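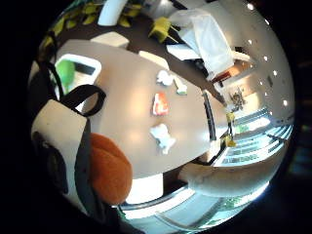

Home Projects Lessons Gallery Contact

Dalside Sound Production, final project report
Nilmini Kodikara and Lovely Samonte
1 July 2025

What we made

A drum loop pack called Hileck. Started in May, finished last week, sort of. The plan was 50 loops at mixed tempos plus a folder of single hits. We cut the mixed tempos pretty early – too much sorting, and the fast ones all sounded like the slow ones sped up (they were). So everything is one tempo now and you can stack any loop on any other.

Final count is 21 finished loops. Less than planned. The rest are drafts and we left them out on purpose.

Recording

Kicks and snares came from the school kit in the small practice room. One mic on the kick, one overhead, nothing fancy. Room is boxy. Lovely hung blankets on the back wall and that took some of the ring out of the snare but not all. Claps are both of us, layered, with the timing pulled apart a bit so it sounds like more people. Shakers were rice in a jar. Rice was better than lentils – lentils too loud at the start of each shake.

We recorded some 800 single hits. Way too many. Most of the first two weeks went on listening back and deleting, and we should of named the files as we went. Half of them were still called "take" and a number.

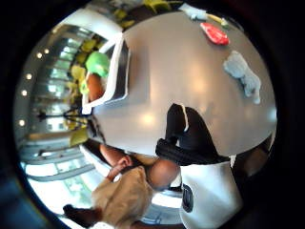

Editing was done in Flirkix, which the lab machines have. Trimmed the front of every hit by hand. Auto trim kept eating the first bit of the snare, so no punch. Then light compression, low cut on anything that wasn't a kick, and a short room reverb on the claps only.

Looping problems

Clicks at the loop point on nearly all the early ones. Cause was the cymbal tail getting chopped off at the end of the bar. Fix: copy the tail, paste it under the start of the loop, fade it. Works fine but if you play the loop once by itself you hear a ghost cymbal at the top. Included 2 versions of the worst ones for that reason.

Swing was the other fight. Nilmini wanted it on everything. We kept it on the hi-hats and left the kicks strait.

Feedback

Played the pack for the Villalba group, who built a short track with it in class. They liked the shakers and the dry snare. Said the kicks dissapear on laptop speakers. Fair. We added a little distortion afterward and it helped, still not huge.

Left to do

Redo the crash samples. Put the tempo in the file names. Write the readme.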